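I've been making my neighbor Bimla's red lentil soup for over a month now, and I think I finally have it the way she does. She gave me the recipe over the fence, so of course there were no amounts – just "enough" cumin and "a good bit" of ginger. My first pot was so thick you could've stood a spoon in it!

Sage green sheets, still full of wrinkles. 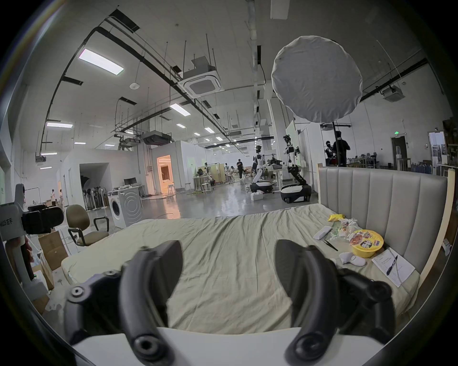
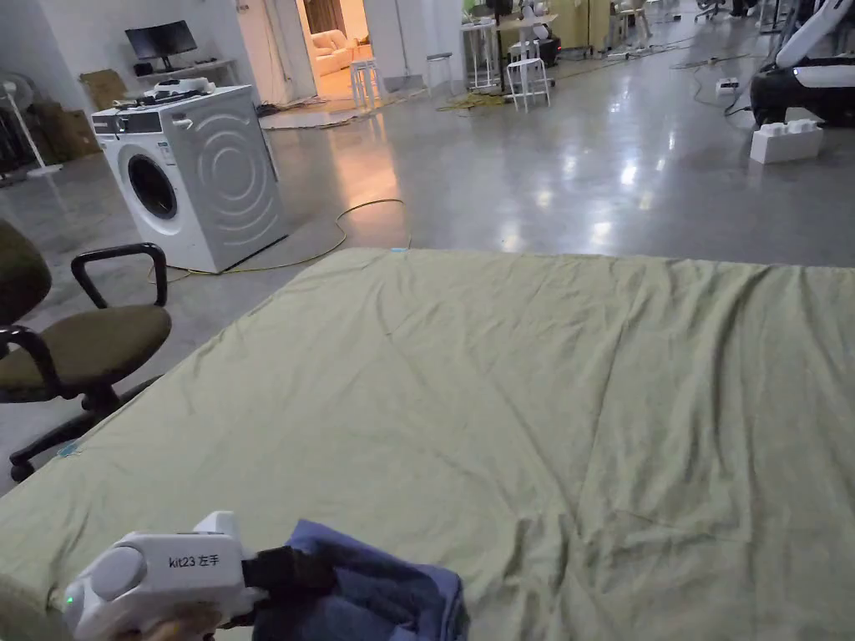

Anyway, the soup. What made the difference was frying the onions for a lot longer than I wanted to, until they're properly brown, and saving the lemon for the very end. I use four cloves of garlic (Bimla uses two and thinks I'm overdoing it). It freezes well, too, if you leave out the cilantro. Next I want to try her flatbread, if she'll let me come over and watch.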